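4. Construction of the bench cell

4.1 Site and table

The cell was assembled in the shared workshop at Dimthorpe, in a bay otherwise used for light assembly. The bay is not climate controlled and is open to other members during the day. Most of the mechanical work was done in October, in evening sessions, and the cell had to be left in a state in which another user could work next to it without moving anything. This constraint shaped several choices below, in particular the decision to clamp both arms to the table and to keep the control computer on a shelf underneath.

The table is a light-colored, matte surface standing against a white wall. An earlier arrangement used a darker top. It was replaced after the first week, when clear plastic objects proved hard to segment in the wrist views. Overhead lighting is the workshop's own. Diffusing film was added to the two nearest fittings; no lamps were mounted on the cell itself.

The arm bases are 350 mm apart, measured between the centers of the mounting plates. Narrower spacing gave more shared reach but allowed the elbows to touch during symmetric motions. At the spacing used, the elbows clear each other in all poses that the planner is permitted to command, and the shared region covers most of the middle of the table.

4.2 Grippers

Both grippers follow the Tamayo parallel-jaw pattern, modified in two places. The housing was lengthened to take the connector of a thicker cable, and the finger roots were thickened after one of them cracked at the screw boss. Housings and fingers were printed on the workshop machine. The fingers carry ribbed pads on their inner faces, with the ribs running across the direction in which a grasped bottle would slip. Maximum opening at the tips is 70 mm. This is enough for a short water bottle or a soda can approached from the side, with limited allowance for lateral error.

Each wrist carries a small camera looking forward between the fingers. The camera angle was set by hand so that both fingertips remain in view when the jaws are fully open. Keeping the tips visible costs image area at the bottom of the view but removes the need for an accurate camera-to-finger calibration, as the alignment error can be read directly from the picture. With a single target at the far side of the table, the fingers take up more of the view than the object does.

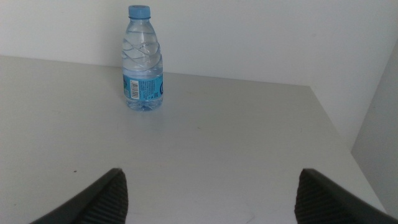
One reader of a draft of this section asked whether the far approach should be driven from the wrist view at all, given how few pixels the target occupies until the arm has covered most of the distance. The point is accepted in part. In the current software the fixed camera provides the coarse position, and the wrist view takes over within a hand's width of the object. The wrist stream is nevertheless recorded from the start of each trial, as it is cheap to store and has been useful in sorting out failures of the coarse stage.

The pads went through several revisions. Smooth pads were tried first and gave way to ribbed ones cut to three rib depths. The deepest ribs held well on cans but marked soft labels, and a folded label edge was caught between ribs on more than one occasion. The middle depth was kept. Pads are glued and are treated as consumables; a jig for replacing them is included with the part files.

4.3 Cabling

Cable routing took longer than any other part of the build. The gripper cable is braided, black, and stiffer than the one specified in the Tamayo parts list. It leaves the housing at the side and is left with enough slack to permit a full turn of the wrist. Three routings were tried. Tying the cable along the forearm limited wrist rotation and pulled on the connector at the extremes. A spring-loaded overhead line kept the cable off the table but applied a side load large enough to shift the fingertips. The third option, a free loop, was adopted. It has the obvious drawback that the loop can rest on the table and sweep across it.

The sweep was handled in software. A keep-out band follows each housing on the cable side, and the Ciladix planner rejects any path that would carry the band over a known object. The band is deliberately coarse: a single rectangle attached to the wrist frame, sized from the longest loop observed by hand. Attempts to model the cable as a chain of segments were dropped, as its resting shape depended on how it had last been coiled.

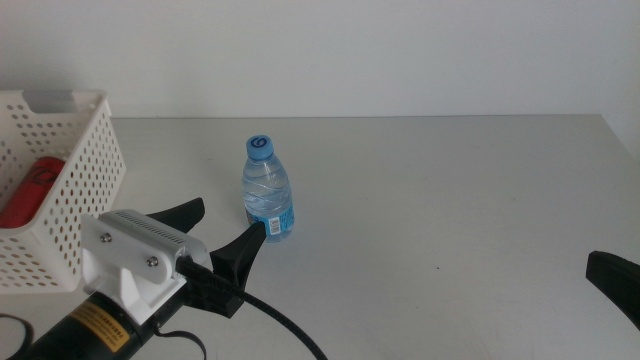 Figure 3. Fixed-camera view of the cell, with open gripper at lower left, storage basket, and water bottle.

The fixed camera sees the table from the side opposite the wall. Its mount is a length of aluminum profile bolted to the table edge, and the camera moves slightly when the table is leaned on. A check against two printed corner marks was therefore run at the start of each session and the transform updated if the error exceeded a set threshold. The marks were removed before trials. On most evenings no update was needed. The largest correction followed a Thursday on which the neighboring bay had been rearranged.

4.4 Control hardware

Each arm is driven by a Prilau controller board on its own supply. Sharing one supply between the two boards was tried and abandoned: a stall on one arm lowered the voltage at the other and produced a brief loss of position hold. The boards communicate with the control computer over separate serial lines. Commands are issued at a fixed rate, and a board that receives no command for longer than the watchdog interval holds its last position with reduced current. Cutting the current entirely was considered unsafe, as an unpowered arm settles onto the table under its own weight – together with anything in its gripper.

Grip force is not measured. It is inferred from motor current, with a correction for friction that is estimated by closing the empty jaws at the start of a session. The estimate drifts as the printed gears wear in. For the objects used in this work the drift was tolerable, but a thin-walled bottle that is opened and resealed becomes softer, and the same current then produces a visibly larger deformation. Bottles were accordingly kept sealed throughout, and a bottle that had been opened for any reason was withdrawn from the set.

4.5 Tasks and workspace rules

The cell was exercised with a small set of household containers and a perforated plastic basket that served as the placing target. The basket was put at the side of the table within reach of one arm, and the bottles and cans were distributed by hand. The basic task is to move a container from the open table to the basket. The second arm is either parked or used to reposition an object that lies outside the first arm's comfortable reach.

With both arms active, the wrist camera of one arm frequently sees the other. This affected detection more than expected. A dark finger or bracket passing over a transparent bottle hides the shoulder and cap, which were the features the detector had learned to rely on. The label, lower down, usually remains visible. The detector was retrained with the upper part of the bottle masked at random, and the grasp height is now computed from the label and base alone when the cap is not found. 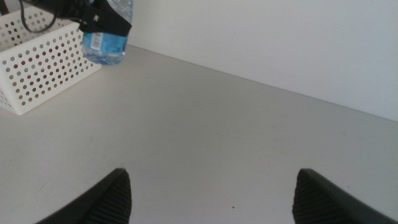
Photo: Dimthorpe bench cell, wrist camera. Reproduced from the build notes under the workshop's open license.

Retraining raised the number of usable detections in two-arm trials and had no measurable effect in single-arm trials. The perforations of the basket remained a separate problem. Seen through the holes, a colored object inside the basket breaks up into a pattern of small patches, and in early runs the detector reported these as several partial objects. A fixed mask over the basket walls solved this at the price of making the system blind to anything pressed against the inside of them. Checks on basket contents were then moved to the end of each trial and made by hand.

A total of 237 trials were logged with the final hardware. Of these, 58 were excluded before analysis: most were stopped by the operator during planner changes, and the remainder had gaps in one of the camera streams. Excluded trials are kept in the released archive with a flag and the reason for exclusion. No trial was excluded on the basis of its outcome.

The order of objects within a trial was drawn in advance and taped to the shelf. Positions were not marked on the table, so that the layout would vary between trials in the way it does when objects are put down casually. The only rule was that containers should not touch each other at the start. Mixed sets containing bottles of different height and a can were used toward the end of the work, when the approach height had been made a function of object class.

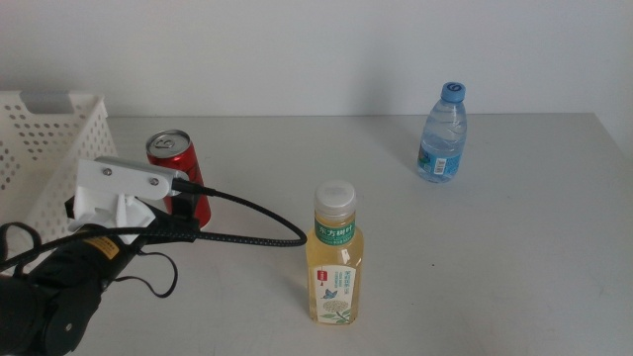

A comment left on the public build log argued that loose placement makes the results impossible to reproduce, and that a printed grid under each object would have cost nothing. It would indeed be simple to add, and a grid is recommended to groups whose aim is to compare planners. For this cell the question was whether hardware of this class can be kept running in a shared room by people with other things to do, and casual placement was part of that condition. Starting positions can be recovered from the first image of each fixed-camera recording to within the width of a bottle cap.

4.6 Maintenance

Three repairs were needed during the logged period. One finger was replaced after a collision with the table, one connector was resoldered, and the wrist camera on the left arm was refastened with longer screws after its angle was found to have changed. The replacement finger was printed from the same file and fitted without recalibration, which was the main practical argument for keeping the fingertips in the wrist view. The resoldered connector failed again after the last trial and has been changed for a locking type in the published parts list.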